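Play kitchen

A play kitchen, also called a toy kitchen or pretend kitchen, is a set of child-sized kitchen furniture and accessories used in imaginative play. The term covers both the standing unit, which usually combines a cupboard, a sink and a stovetop, and the loose pieces that go with it: pots, frying pans, plates, cutlery and toy food. Many households own only the loose pieces, which are used on a table or on the floor.

Types

Standing units are made of wood, moulded plastic or heavy cardboard. Most are low enough for a child of two to reach the bench, and some have adjustable legs so the unit can be raised later. Corner units and double-sided units are common in preschools and child care centres, where several children use them at once.

Tabletop sets have no furniture. A typical set consists of a portable cooktop, a pan or two, a few plates and an assortment of food. The Dostby range, sold in Australia and New Zealand, is of this kind and comes in a box of 26 pieces. The smaller Melis set has 11 pieces and is sold without a cooktop.

Cookware and tableware

Toy pans follow the shapes of full-sized ones but are shallower, with short handles that don't stick out far over the edge of a bench. Metal pans were once the usual choice and are still made, although plastic, silicone and wood are now more common. Colours tend to be soft pinks, blues and greens. Plates are generally round with a raised rim, which keeps rounded pieces of food from rolling off. 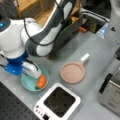
Cooktops are modelled on whatever is found in local kitchens. Older toys have coil elements or gas burners in relief, while many newer ones copy the flat dark surface of an induction cooktop with a light-coloured surround. Some have lights or a sizzling sound, powered by batteries in a compartment that closes with a screw.

Toy food

Vegetables and fruit make up the larger part of most collections. Carrots, tomatoes, capsicums and corn are favourites, being easy to recognise from shape and colour alone. Food is sold in solid pieces, in felt, and in a cutting version whose halves are joined by hook-and-loop tape or magnets. Cutting food is usually supplied with a blunt knife and a board. The tape wears out before the rest of the toy and can be replaced with adhesive dots from a craft shop.

Use in play

Children commonly begin by moving food between containers and later act out longer sequences such as cooking, serving and washing up. Shop and restaurant games use the same pieces, often with a toy till or a notepad added. In early learning settings the sets are also used for sorting by colour and for naming foods.

Care and storage

Plastic pieces can be washed in warm soapy water. Wooden pieces should be wiped with a damp cloth and dried straight away — soaking lifts the paint and swells the grain. Small sets fit in a shallow tub or drawer. The Ostholm storage crate, made for larger collections, has a removable tray for cutlery and other small items.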